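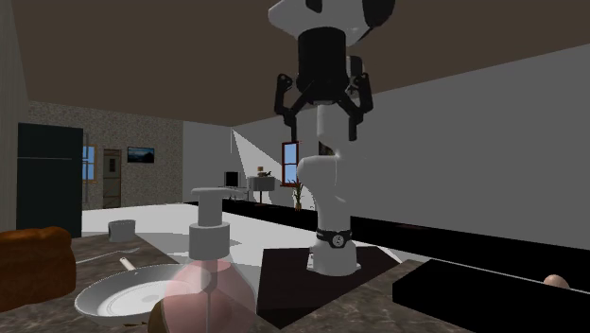

Marble is a calcium carbonate stone, and any acid left on it will dull the polish. Sealing slows the absorption of oil and water but does not prevent etching. On a kitchen countertop, the area under a pump-style soap dispenser is worth checking first, as drips collect around the base and leave a film that keeps sealer from soaking in. Move everything off the stone before starting.

Print this page | E-mail this page

Test the surface. Put a spoonful of water on the stone and wait 9 minutes. If the spot darkens, the old sealer has worn out. If it does not, stop and test again in November.

Clean. Wash with a pH-neutral cleaner such as Nultitz Stone Wash, rinse twice, and dry with a cotton towel. Do not use vinegar or bathroom spray. Leave the counter bare overnight.

Remove etch marks. Light marks can be worked out by hand with Drenis polishing powder and a damp felt pad. Deeper marks need a 3000 grit pad, used wet, before the powder. Keep the pad flat and overlap each pass.

Apply the sealer. Room temperature should be near 70 degrees. Wipe on a thin, even coat of penetrating sealer, working in sections you can reach without leaning on the stone. Wipe off all excess before it dries. Dried residue leaves a haze that has to be dissolved with more sealer and buffed again.

Cure. Keep water off the counter for 24 hours, then repeat the water test in several places.

Home | Floors | Countertops | Tile and Grout | Contact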